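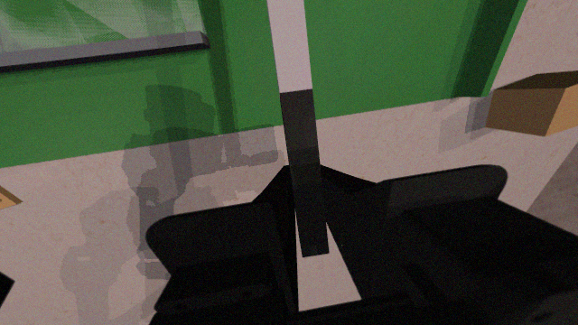 Robots on the packing floor: what changed for the people at Strazds

Student project report, second-year Work and Technology module
May 31, 2021

1. Why we chose this workplace

Strazds is a warehouse that packs and sends out spare parts for kitchen and heating equipment. It employs 49 people on two shifts. In October the firm started using robot arms from a supplier called Vosska for part of the picking and packing work. Before the arms were installed, the jobs were tried out in a simulator called Skiteo, where the arm, its gripper, the floor and the boxes are all drawn by computer and a move can be repeated as often as needed.

Our group wanted to find out what the change meant for the people who did this work by hand. We did not set out to measure whether the robots are good value.

2. How we did it

We visited twice and spoke to 10 members of staff, six from the packing line and four from other areas. Each interview lasted between 20 minutes and an hour. We also read the training notes and were allowed to sit in on one Skiteo session in the upstairs office. The manager was told which questions we would ask but did not see the answers.

3. The work before and after

Packers used to walk to the shelves, collect the parts, check them against a sheet and box them. The heaviest part of the job was bending to floor level for the lower boxes. Now the arms handle most of the long, thin items and the smaller cartons. Packers check the order on a screen, deal with anything the arm refuses, and close the box. Orders of mixed or fragile parts are still packed fully by hand.

The firm's own target is 2000 items a day through the robot cells. We were not given the daily results, so we cannot say how often the target is met.

Long items came up in several interviews. A rod or tube can be held at one end by the gripper and still swing or lean at the other, and a small lean matters when it has to go into a narrow slot. Two packers who had helped with the Skiteo trials said they were asked how they would turn such a part by hand, and that some of their advice was used. They were pleased about this. Others on the same shift had not known the trials were taking place.

4. What staff told us

Eight of the 10 said their backs or knees were less sore at the end of a shift. One person said the work was now "easier and longer", meaning that the hours felt slower. Several missed the walking. The cells are spaced well apart, and people who used to talk across the benches now mostly see each other at breaks.

Pay has not changed for packers. Four people have been trained as cell operators and get a higher hourly rate. The training was offered to everybody, but it was held in the late afternoon, and staff with children to collect could not easily go. We think this is the most important finding in the report — the better-paid jobs went to those who were free at the right time.

No one has been made redundant. Three people who left during the winter were not replaced. Staff knew this and brought it up before we asked.

5. Comparison with Druvmont

For comparison we had a phone interview with a supervisor at Druvmont, a similar warehouse with 51 staff and no robots. Lifting injuries were a worry there and turnover was high. The supervisor expected robots within a few years and said staff had not been asked for their views yet.

6. Limits

We spoke to a small group, and they were people who agreed to talk to us. Nobody from the night cleaning team was available. One phone call is not enough to describe Druvmont fairly.

7. Suggestions

Operator training should be repeated in the morning. Packers on both shifts should be told when a new task is being tried in Skiteo, with a chance to watch. Moving between cells every two hours would break up the screen work, and one of the operators has already asked for it.

Last updated: four weeks after first hand-in, section 5 corrected

This site uses cookies to remember your settings. Accept | Manage cookies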